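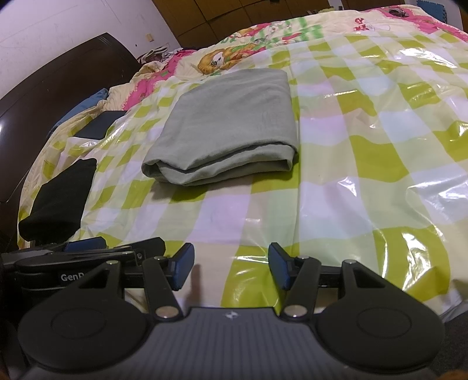 How does a toy figure get its knees?

By Hae-won Shim
February 2021
Reading time: 2 minutes

I've got a little plastic explorer called Captain Ulell on my desk. She comes from a set of toys called Skistville, she's got a purple coat and big snow boots, and she can kneel down, wave, and point crossly at my cup of tea. I've had her for years and I still fiddle with her when I'm meant to be working.

One day I started wondering how her knees got in there. You can't push a knee into solid plastic! So I went to find out, and I'm going to tell you what I learned.

It starts with a lump

Before there's a toy, there's a drawing. Usually there are lots of drawings, showing the front, the back and the sides, because somebody has to decide what the back of Captain Ulell's head looks like even if you never see it in the story.

Then a person called a sculptor makes the shape. Some sculptors use wax or clay and tiny tools, a bit like the ones a dentist has. Others sculpt on a computer, where you can stretch and squash a face with a special pen, and print it out afterwards on a 3D printer. I had a go at the clay kind and my explorer looked like a potato in a scarf.

The sculptor often makes the figure bigger than the real toy will be. It's much easier to carve an eyebrow when the eyebrow isn't the size of a crumb.

Chopping her up

This is my favourite part, and it's a bit gruesome. Once the figure looks right, it gets cut into pieces - head, body, upper arms, lower arms, hands and so on. Every place where the toy will bend needs a cut, and at every cut there has to be a joint.

There are different sorts of joint, and your own body has some very like them.

A hinge joint goes back and forth, like a door. Your knee is mostly a hinge, and so is Captain Ulell's. There's a little pin going through the middle that holds the top of the leg and the bottom of the leg together.

A ball joint is a round ball sitting in a round cup. It can tilt and turn in lots of directions. Your shoulder and your hip work like this, and plenty of toys have one in the neck so they can look up at the sky.

A swivel joint just spins. You'll often find one at the wrist. Some toys can spin their hands all the way round, and please don't try to copy them.

If you have a figure at home, gently move each part and see if you can work out which sort of joint it has. Don't force it! If it feels stiff, stop and ask a grown-up.

Squirting the plastic

Now the factory needs lots of arms and legs that all match. For that it uses a mould, which is a heavy block of metal with a hollow inside, shaped like the part you want. The mould comes in 2 halves that close together very tightly, like a waffle maker.

Plastic begins as small beads. They get heated until they're soft and gooey, then the goo is squirted into the mould very hard, so that it reaches every corner. It cools down, the halves open and out pops an arm. Grown-ups call this injection moulding. Most buckets and a lot of building bricks are made the same way.

Look closely at the side of a toy's leg and you may spot a thin line running down it. That's where the halves of the mould met. It's called a seam, and once you've noticed one you'll be finding them on your combs and your pens as well.

Eyes last (well, nearly)

Painting comes next. For small patterns, factories can use a soft, squashy pad that picks up ink and presses it on, a bit like a rubber stamp. The pad can bend over a bumpy nose without smudging. Bigger areas can be sprayed through a mask, which covers everything that isn't supposed to change colour.

Then the parts are put together. Sometimes the plastic is warmed up first so it goes a bit bendy and the joint can be pushed in. So that's how you get a knee into a leg - you make the leg in pieces and join it up around the knee.

My Captain Ulell has the number 2306 stamped under her left boot. I thought for ages that it was a secret code, but it's only the toy's number in the Skistville list, so the shop knows which one it's ordering. I was quite disappointed. I still like to think it opens a door somewhere.

Words to remember

Sculptor: a person who makes shapes.
Joint: a place where a toy (or a person) bends or turns.
Mould: a hollow shape you fill to make copies.
Seam: the thin line where the halves of a mould met.

More to read
Why do some toys come in different sizes?
The Brenholm toy fair in December
Draw your own villain with Özkan the Terrible
Looking after old figures: dust, sunshine and wobbly legs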